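How to Clear a Catch-All Table and Keep It Clear

Print this page | E-mail this page
05/05/2021
By Hae-won Tak

Most homes have one flat surface where everything lands. In ours it was the table by the kitchen door. In the apartment before that it was the top of a bookcase. The method below takes one evening for a normal-sized table and a few minutes a week after that.

What you need

- Two shopping bags, one for trash and one for things to give away
- A tray or a baking sheet
- One box with a lid, shoebox size or a little smaller
- A small dish or cup
- A damp cloth and a dry cloth
- A pencil and a few scraps of paper

Do not buy storage first. I once spent an afternoon in the Givance store choosing dividers for a drawer I hadn't emptied yet, and most of them went back. Empty first, measure second, and buy last if you still need to.

Step 1. Set a timer

Set it for 37 minutes. My neighbor Alby Kingi uses that number because it is the length of the cotton cycle on his old Pikow washer, and I have used it ever since he told me. Anything between half an hour and 45 minutes is fine. When it rings, stop for a drink of water and then decide if you want to go again.

Step 2. Start with the smallest things

People usually begin with the biggest object because moving it feels like progress. You then have a bare patch, and the small stuff spreads into it. Begin with hair ties, coins, pen caps, keys and loose batteries. Put all of them on the tray without sorting.

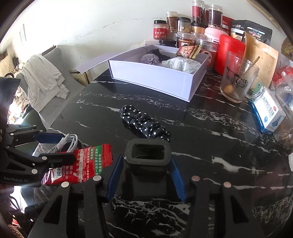
Batteries should be kept apart from coins and keys, so set them at one end of the tray and put a bit of tape over the contacts. If you find medicine, take it off the table right away and put it where your household keeps medicine. Do the same with anything sharp.

Step 3. Pull out the food

Snacks and tea bags should go back to the kitchen. Check the date on each packet as you pick it up. Anything open and not clipped shut goes in the trash bag. If a packet is sealed and in date but you know you won't eat it, it can go in the give-away bag.

Crumbs are the reason to do this early. If you wipe before the food is gone you will be wiping twice.

Step 4. Deal with paper

Keep three piles: pay or answer, file, recycle. Don't read anything longer than a line or two. A Stavness seed catalog once cost me the rest of my timer. Receipts for things you might return go in the first pile.

Step 5. Group the keepsakes and gift wrapping

Pouches, ribbons, tassels, cards and little boxes are the slowest part. Put them all in one group before you decide on any of them. Ask if you would look for it if it went missing. If the answer is no, it goes in the give-away bag. Drawstring pouches are worth keeping if you travel, as they hold earrings or a spare set of earplugs.
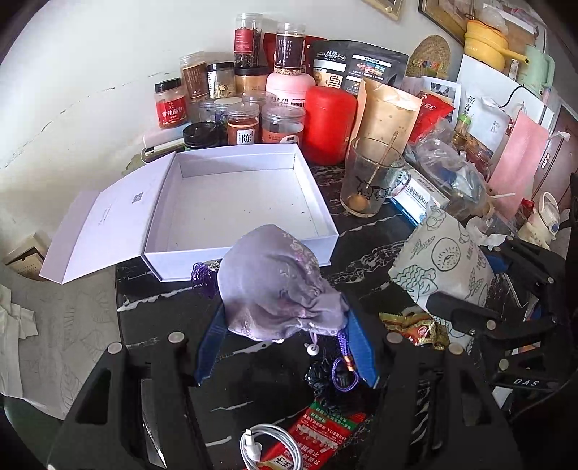 Step 6. Choose one box

Everything that really has to live on the table goes in the lidded box. Chargers are the usual case. Coil the cable loosely, about the width of your hand, and lay it flat. A tight coil strains the wire near the plug. If you own several cables that look alike, write the device on a scrap of paper and tape it around the end.

A sturdy gift box works as well as anything sold for the purpose. Leave some empty space in it.

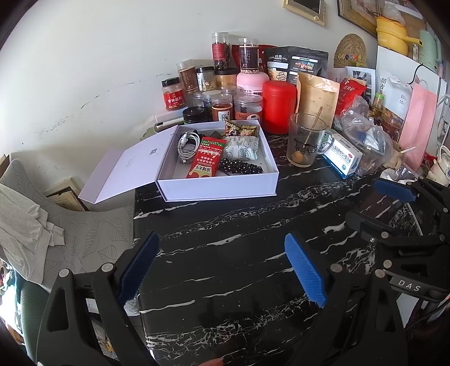 Open gift box with a coiled charging cable and snack packets.

Step 7. Wipe the table and the wall

Use the damp cloth first, then the dry one. Dark, shiny tops show streaks, so change to a clean part of the cloth often. For scuffs on a painted wall, try plain water, then one drop of dish soap. Test a low corner before you rub anywhere people will see.

Step 8. Weekly reset

Pick a time you are already in the room. Take the tray around, return what has strayed, and check the box. If the lid won't close, take something out before you put anything else in. I do mine while the rice cooks.

If you live with other people, tell them where the box is and what it is for. Give it until June or so before you change the system.

Print this page | E-mail this page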